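Week 7: Reading claims about productivity
Handout, 9 Nov 2020

Most of you will have met the claim that output per worker rises when a firm spends on new equipment. It may do. The trouble is how the claim gets made. A firm buys kit, output goes up, and the kit takes the credit, even where orders were rising anyway and the slowest line had just been shut.

Take the Iseck case from the reading pack. The report gives 403 units per shift before the spending and 503 after. It doesn't say how long a shift was in either period, and the footnote on overtime is missing from the version we have. I would want both before repeating the figure to anyone. 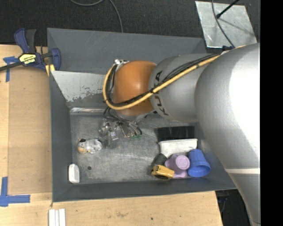
Then there is the matter of who does the counting. Praltico wrote the Iseck report and also sells the planning software that the report praises. This doesn't make the numbers wrong, but you should ask what would have been printed had they gone the other way.

Drisix is a smaller study and I trust it a little more. It follows 40 workers over 2 years and admits that several left. What it can't tell us is whether those who left were the slow ones. If they were, the average rises and no one has got any faster.

For the seminar, read the Riis paper, sections on hours worked and on prices only. Skip the forecast at the end, I don't think it is worth your time. Bring one claim from a newspaper and write down what you would need to know before believing it. Half a page is plenty.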